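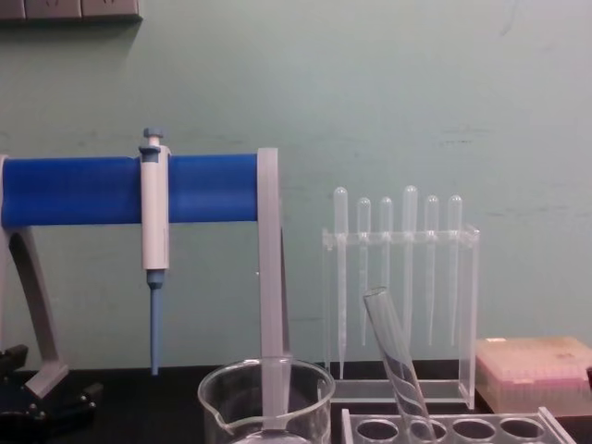

Figure 7. Bench layout for the pipetting task, seen from the chest camera. Left to right: pipette stand, transfer pipette rack, tip box.

4.2 Setting out the bench and recording a reference view

This section applies to the Hirkwood demonstration protocol, in which the operator's chest camera supplies the training views for the grasp policy. Complete the camera calibration in 4.1 before you start.

1. Place the pipette stand on the left of the bench, with the rail parallel to the wall.

2. Hang one single-channel micropipette on the rail. Do not fit a tip. The policy is trained to start from a bare cone, and a fitted tip changes the grasp height.

3. Stand the clear acrylic rack to the right of the stand and load six transfer pipettes, bulbs above the crossbar. The bulbs need not be level – small differences in height are wanted in the training set.

4. Set the test-tube rack in front of the acrylic rack. Put one glass tube in the second hole from the left and let it lean.

5. Put the beaker in front of the stand. Part of the stand should be visible through the glass.

6. Put the tip box at the right, behind the test-tube rack, with its lid closed.

7. Stand at the operator mark and record a reference view. Save it under the session name before moving anything.

Note: The beaker and racks may run out of view at the lower edge. This is acceptable as long as the micropipette is in full view from plunger button to cone.

Note: Clear items against a pale wall give weak edges. In the Iltico trials, 58 of 307 demonstrations were rejected at the labelling stage, most of them for lost outlines on the transfer pipettes. If the edge check reports a score under 24, move the lamp and repeat step 7. Do not raise the camera gain.

Caution: Glassware on the bench can be knocked by the arm during homing. Home the arm before step 1 and keep it parked until the reference view is saved.

Changes to this layout must be agreed with Nosipho Kruger or Isauro Ponce. Demonstrations recorded with different layouts must not be merged – see 6.1, Session naming.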